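In praise of the slow bus

I took the number 15 from Jatville to Alora again last week, end to end, and I came home wanting to tell everyone I know to do the same thing. The express gets you there in half the time. Fine! Take the express if you have a dentist waiting. But if you have an afternoon and a pocketful of change, take the slow one.

What I love most is that a slow bus goes where people live. The express runs along the highway and shows you sound walls and the back of a furniture store. The 15 wanders past the ball fields, around the old cannery, up the hill by the water tower (the driver has to drop a gear there, and you feel it in your seat), and then down through Biron, where it stops practically every block. People get on with groceries, with a cello, with a tomato plant held in both arms like a baby. You hear who is getting married. You hear who shouldn't be.

My neighbor Aranka Magyar has been riding it since 2000 and still sits on the left side for the river. I used to think this was habit, and then I tried the left side in December, with the sun going down at four thirty and the ice just starting along the banks, and now you'll have to fight me for that seat.

I know the case against. Győző Kovács made it at the last transit meeting, and made it well: the route is long, the seats are half empty after lunch, and the money could buy more trips on the express. He's right that the midday numbers are low. What I'd say back is that the woman going four stops to the pharmacy can't use the express at all. It doesn't stop for her. A bus that saves 2 minutes for a hundred commuters and strands her at the bottom of the hill has made a strange bargain, and I'd like us to at least say out loud that we're making it.

And there's the plain pleasure of it, which never shows up in a ridership report. I read better on the 15 than I do at home. I've finished whole novels on that hill. I've also stared out the window for an hour and thought about nothing, and gotten off feeling like I'd slept.

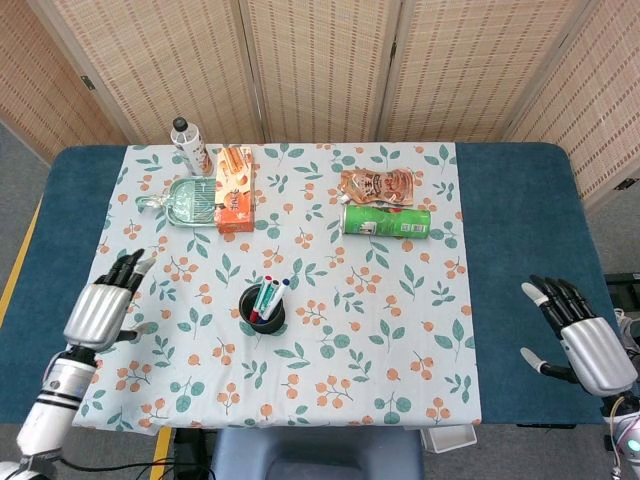 Does a slow route have to mean an unreliable one?

Slow and late are different problems. The 15 takes a long time because it has a lot of stops, and a good timetable can account for every one of them. Lateness comes from tight schedules and too few spare drivers, and the express suffers from both.

So please, ride it once before the hearing. Go all the way to Alora, get a coffee by the depot, and come back on the left side.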